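Acta del club de robótica Rondia, jueves 28 de noviembre

Venimos Océane, Mohandas, Vlasta y yo (Sivaprasad, que me toca escribir otra vez). Chandrasekhar avisó de que llegaba tarde y llegó tardísimo.

Primero, el dinero: quedan 77 euros, así que los servos nuevos esperan hasta abril. ¡Una pena!

Después, la tarea de destapar y trasvasar para el torneo de Pustton. Océane quiere más demostraciones a dos manos, sobre todo del giro del tapón, y Mohandas prefiere arreglar antes la pinza izquierda (discutimos un buen rato). Acordamos grabar 10 más cada uno.

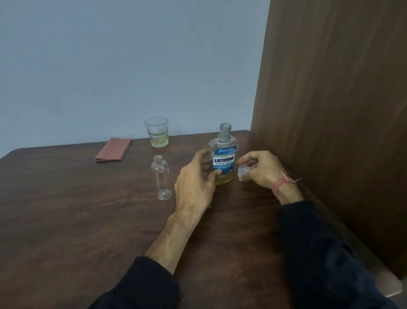 Vlasta reserva el aula para la próxima y yo paso la lista de piezas.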